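Gotstead furniture swap returns to the old grain hall in August

Updated 4:15 p.m.

The Gotstead furniture swap is coming back in August, and if you have been stepping over a spare chair in your hallway since spring, you still have time to do something nice with it. The swap will fill the ground floor of the old grain hall, which went up in 1838 and has held just about everything since then, from seed auctions to roller skating to a very long-running rummage sale.

The rules are much the same as last year. Bring a piece that is clean and in one piece, get a ticket at the door, and trade that ticket for anything on the floor that catches your eye. People with nothing to bring can still come in after noon and take home whatever is left for $20, whether it's a footstool or a full dining set (and yes, dining sets have gone that late in the day).

Small bedroom pieces are the ones that go fastest, as anyone who has gone looking for a nightstand with working drawers will know. Organizers are asking for more of them this year, along with bookcases and anything that suits a first apartment.

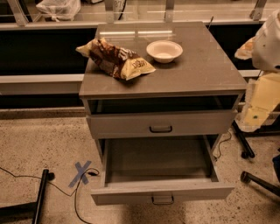
One regular said she had furnished most of her daughter's place from the swap and would happily line up before breakfast to do it again, though she did wish the doors were a little wider for those leaving with a dresser.

De Bruijn, the moving company on Mill Road, is lending two vans for the day and will deliver larger items inside town limits at no charge. Limby, the paint shop, will have a table of leftover cans for anybody who likes a piece but can't quite live with the color. Upholstered furniture has to be checked at the side entrance first - a new step this year, and one that should take only a few minutes. Mattresses are still a no.

Doors open at 9 a.m. and close at 4 p.m. Parking is behind the hall.

Comments

marlow_st: Will there be cribs? Last year they were turned away and I never heard why.

Oldporch: We got our kitchen table there and still love it. Go early!

tess44: Wider doors, please. I second that.

Related
Vuvska bakery to reopen after kitchen repairs
Mill Road crosswalk gets new lights
Library book sale raises $2,000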